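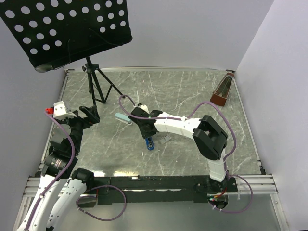 Notenständer 4

Von den zwei Armen mochte ich den linken immer lieber. Das darf man in unserer AG nicht laut sagen, weil dann sofort jemand anfängt, dass man Maschinen nicht mögen kann, und dann reden wir eine Viertelstunde darüber und keiner lötet. Aber der linke war meiner. Ich hatte ihn verkabelt, ich hatte die Kabelbinder festgezogen (zu fest, sagten die anderen, und dann knipste ich sie wieder auf und fing von vorne an), und wenn er zuckte, wusste ich meistens warum.

Es war November, und wir hatten noch genau eine Probe vor dem Wettbewerb in Lonbridge. Unser Team hieß Bondever, fragt mich nicht, das war eine Abstimmung und ich war an dem Tag krank. Die Aufgabe hieß in der Ausschreibung »Bühnenumbau«. Zwei Arme sollen einen Tisch für ein Konzert herrichten: Kram wegräumen, Notenständer nach vorne, Metronom daneben, und das Ganze ohne dass etwas umfällt. Klingt nach nichts! Ich habe das meiner Oma am Telefon erzählt und sie meinte, das hätte sie in der Kirche jahrelang allein gemacht, mit zwei Einkaufstüten in der Hand.

Das Metronom war übrigens ihres. Braun, aus Holz, so eine kleine Pyramide, und ich hatte ihr versprochen, dass es heil zurückkommt. Daran dachte ich bei jedem einzelnen Durchlauf. Die anderen dachten an Punkte, ich dachte an meine Oma.

Der Notenständer war das eigentliche Problem. Drei dünne Beine, oben eine riesige gelochte Platte, und der Schwerpunkt irgendwo in der Luft. Wir hatten schon drei verschiedene Arten ausprobiert, ihn zu greifen, und die Dateien hießen entsprechend Notenständer 1 bis 3. Bei der ersten packte der linke Arm ein Bein und zog, da kippte er nach hinten. Bei der zweiten kippte er nach vorne. Die dritte funktionierte wunderbar, solange das Licht an der Decke aus war, und das hat bis heute keiner verstanden.

»Dann machen wir es halt im Dunkeln«, sagte jemand hinter mir.

»In Lonbridge ist eine Sporthalle.«

»Sporthallen haben auch Lichtschalter.«

Ich tippte also an Version vier. Die Idee war mir morgens im Bus gekommen, eingequetscht zwischen zwei Schulranzen: nicht ziehen, erst mal nur hinfahren, die Finger aufmachen und warten. Den rechten Arm vorher den Kleinkram erledigen lassen, den Tacker und das ganze Zeug, damit der Weg frei ist. Bisher hatten wir immer beide gleichzeitig losgeschickt, weil es schneller aussah und weil es auf dem Video so toll war. Die Steuerung lief über Justska, das hatte die Gruppe vor uns geschrieben, 2.444 Zeilen und darin kein einziger Kommentar außer »hier aufpassen«. Wobei oder worauf, stand nicht da.

Ich passte also auf. In Zeile 248 fand ich eine Wartezeit, die auf 800 Millisekunden gesetzt war, und ich hatte so ein Gefühl. Ich verdoppelte sie. Keine Begründung, keine Rechnung, ich schäme mich ein bisschen dafür.

»Was hast du geändert?«, fragte unsere Teamleiterin.

»Nur was Kleines.«

»Du sagst immer nur was Kleines.«

Dann ließ ich es laufen. Der rechte Arm fuhr los, mit diesem Surren, bei dem mir jedes Mal der Magen ein Stück runterrutscht, und senkte sich über die Tischmitte. Der linke fuhr neben den Ständer, machte die Finger auf und blieb stehen. Und stand. Und stand weiter. Es war so still im Werkraum, dass man drüben die Bläserklasse hörte, die seit den Sommerferien an demselben Marsch übte und an derselben Stelle rausflog.

»Der hat sich aufgehängt.«

»Der wartet«, sagte ich.

»Worauf denn?«

Ich hatte keine Ahnung. Auf die Bläserklasse vielleicht. Ich hatte die Hand schon am Notaus und zählte im Kopf und dachte an das Metronom hinten in der Ecke und daran, wie ich das am Telefon erklären würde. Und dann, ganz langsam, schlossen sich die Finger um das vorderste Bein. Der Ständer wackelte. Die Platte oben schwang einmal hin, einmal her, und blieb oben.

Keiner jubelte. Ich glaube, wir hatten alle Angst, dass schon die Luft reicht. Er zog ihn ein Stück, setzte ab, wartete wieder, zog noch ein Stück. Wie jemand, der nachts einen Schrank verschiebt und die Nachbarn nicht wecken will. Als er endlich losließ, stand der Notenständer schief und viel zu weit links, aber er stand auf allen drei Beinen.

»Das gibt höchstens halbe Punkte«, sagte die Teamleiterin, und dann umarmte sie mich so fest, dass mir die Brille verrutschte.

Wir ließen es noch einmal laufen und da fiel er um. Beim Mal danach nicht. Gegen sechs Uhr mussten wir raus, und während die anderen schon im Flur über das Team Amini lästerten, das angeblich jetzt drei Arme hatte, speicherte ich die Datei und schrieb über Zeile 248 einen Kommentar. Ich habe lange überlegt. Dann schrieb ich »hier warten« und holte meine Jacke.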